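Puvus Planner: Simulation Gallery

Puvus is the grasp planning and control stack we maintain for tabletop picking of small electrical parts. This page collects renders from the simulation suite that gates each release. The gallery was last refreshed in August, after the move to the Negash scene loader.

Scenes are rendered from a wrist-mounted viewpoint at the resolution the perception node consumes. What appears here is the input to pose estimation, with no overlays. Depth and segmentation channels are stored with each episode and can be exported with the Plollier viewer.

The regression set holds 2855 episodes. Of these, 406 place a single part in a shallow tray, and they are the ones we look at first when a change touches approach planning. The planner has to keep both fingers clear of the rim on the way down, so the collision margin matters more than it does on a bare table. The margin is set per finger and defaults to 14 mm.

Each episode starts with the gripper open. Pose estimation runs once before the arm moves and again at the pre-grasp waypoint. If the two estimates disagree by more than the configured tolerance, the motion is canceled and the planner is called again, up to the retry limit. Planning time is capped at 300 ms per call. Calls that hit the cap are logged as failures even when a usable path was found late.

Parts with a round head on a square base get their own grasp set. The sampler prefers the base, and head grasps are kept as a fallback with a lower score. Weights for both are in the Gulon config file under the part class.
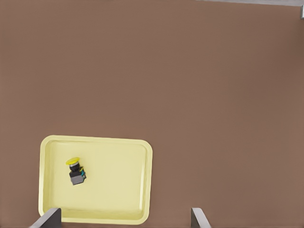

Tray scene, single push-button switch. Gripper open, tray interior otherwise empty. Simulated.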